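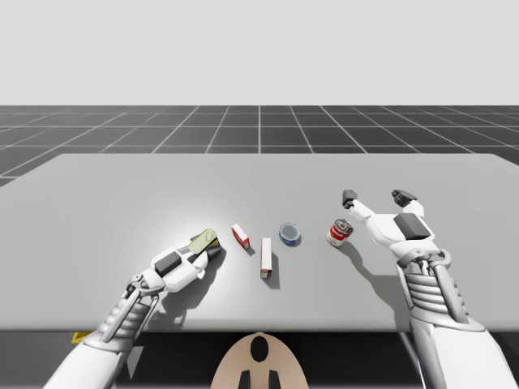

Putting the groceries away is harder than it looks

My sister-in-law Kirstin Cowie rang me on Saturday to ask whether she should hold off on redoing her pantry because "the robots will want it laid out differently." She was only half joking. She'd been watching clips all week and had got it into her head that by the time the cabinets were paid off, something with two white arms would be unloading the shopping for her.

I told her to go ahead and order the cabinets.

I like this stuff, I should say. I've followed it for years and I'll happily lose an evening to a simulated robot picking up pretend groceries off a grey table. A box, a tin, a can lying on its side – it's the most boring cupboard in the world and I find it gripping. (Sorry.) There's one hand closed around something pale green, the other hand open over by the can, and I sit there with my tea willing it on like it's the hockey.

But look at what's on that table. Five things, with a bit of elbow room, in a world with no toddler in it. My kitchen counter after a big shop has a bag of onions with a hole in it, a loaf somebody has put the milk on, and a carton of eggs balanced on my keys. Nothing has a clean edge. Half of it is inside something else.

Abena Mensah, who I used to work with at a parts warehouse, thinks I'm being a grump about this. Her argument is that a shop floor isn't a kitchen. Her bins are labelled, the same 92 parts come down the line every day, and if an arm can manage those then who cares about my onions? Fair enough. I'd put money on the warehouse going first, and in some ways it already has. Even there, though, she admits they keep a person on hand for the torn packaging and the stuff that rolls, and that person is busy.

What bugs me is how the score gets reported. Say a machine gets 82 pickups out of a hundred. That sounds terrific, a solid B-plus! Now picture a teenager who puts away your groceries and fumbles 18 items out of every hundred, some of them glass. You'd thank them kindly and do it yourself. Chores are unforgiving that way. A dishwasher that breaks one mug a month is a dishwasher you complain about at parties.

And there's the slowness. I can clear a counter in 12 minutes, grumbling, with the radio on. I'd forgive a machine for taking two hours if I could leave the house while it did it, and I couldn't, not yet, not with the stove right there.

So do I think it's coming? Yes, I do, bit by bit, and probably for dull jobs in tidy places first. Practising in simulation seems a sensible way to get there, too, as you can drop a virtual can 3,222 times and never once have to mop. I just wouldn't pick my shelf heights around it. Kirstin's gone with the deep drawers, by the way, in a sort of sage colour, and they're being fitted in November.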